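**Speaker notes: Collecting handling examples for the Skiltemham project**
Clotilde Cordier, Kellach
April 2, 2025

**Slide 1. Opening**

Good morning, and thank you to the organizers. I will speak for Kellach on how we gather examples of cloth handling for a learning system. My colleagues at Gorka train the model and will present their results this afternoon. I will keep to the collection side.

**Slide 2. Scope**

- Work began in November.
- 388 sessions recorded to date
- 60 separate pieces of cloth in the current set
- Target for the full set: 3,000 sessions

Please note that a session is one person working with one arrangement of cloth. It may hold several grasps. (Pause here. This question came up at the last briefing.)

**Slide 3. Method**

Our operators work with a hand-held gripper that carries its own camera. The operator approaches the cloth, closes the jaws, completes the task and releases. We ask for a natural pace. We do not ask operators to correct a poor grasp unless they would do so in ordinary work. 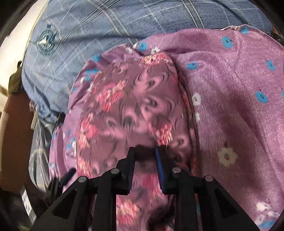
Cloth is a demanding subject for a system of this kind. It has no fixed shape, and a fold can be hard to tell from a printed line. For that reason the collection plan calls for printed fabrics laid over other printed fabrics, in addition to plain pieces on plain surfaces. Floral and plaid patterns are both included. Gorka asked for a larger share of these layered arrangements, and we have agreed to provide it.

**Slide 4. Review**

Each session is checked by a reviewer who did not record it. The reviewer confirms that the jaws remain in view and that the task label matches the action. Of the sessions recorded so far, 196 have passed review. The remainder are still in the queue or have been returned with comments.

Ritchie maintains the labeling guide. Version changes are noted in the session record, so earlier labels can be traced.

**Slide 5. Next steps**

- Add a second reviewer for folding tasks
- Agree with Gorka on the wording for partial grasps
- Begin heavier fabrics once the new jaw pads have been approved

Take questions. Refer any question on model performance to the Gorka session.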